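Is the Neton reissue box worth it?

Flivow wants 100 dollars for the four-LP Neton box due in December. The blurb says "cut from the original tapes" but names no engineer. Has anyone heard a test pressing?

kwok_b_side
I'd wait. Their last box said the same thing and mine sounded like a CD with crackle added. You're paying for a booklet.

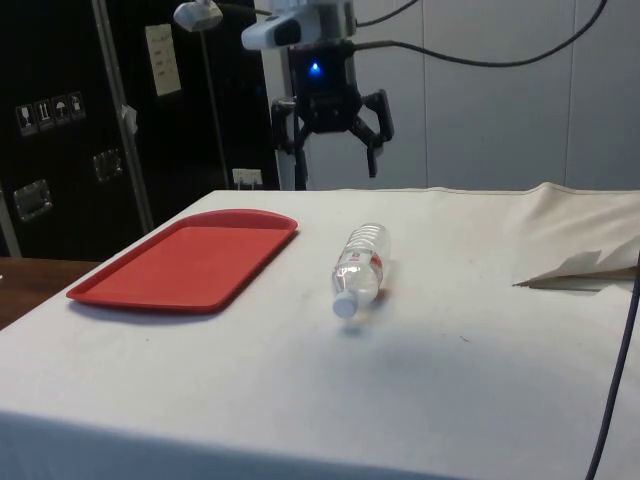

Zadwood Record Club, Help Desk

runoutgroove
Ask Flivow by email who cut it and where. I did on April 29, 2025 and got a reply praising the artwork. Draw your own conclusions. A clean original of the second album cost me 50, and side two still has the long fade, which I doubt they'll restore.

tapehead62
preordered mine, should be fine? the sleeves look great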